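Second opinions on the grippers

I had the two sets of fingers for most of August: the Osow pair, which came with the handles, and the Brevus pads, which cost extra and smell of bicycle shop. Kaiwen Qian swore by the Osows. Kaiwen also swears by instant mash.

On the bench they were much the same. Both held a marker pen, both dropped an egg. The kitchen was harder – soft things, shiny things and a slippery tablecloth, with one gripper in each hand and my wrists complaining by teatime. 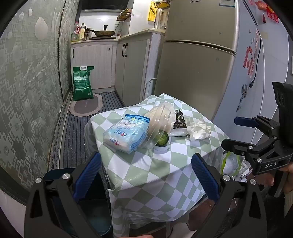 Shoaib Magsi

The packet of tissues is my favourite test. Pinch it gently and it slides off, pinch it hard and it folds up like a bad deckchair. The Brevus pads managed it more often, though I gave up keeping score after 100 goes. Crumpled tissue paper suits either pair.

I'm keeping the Brevus. The Osows go back to Kaiwen, with the egg wiped off.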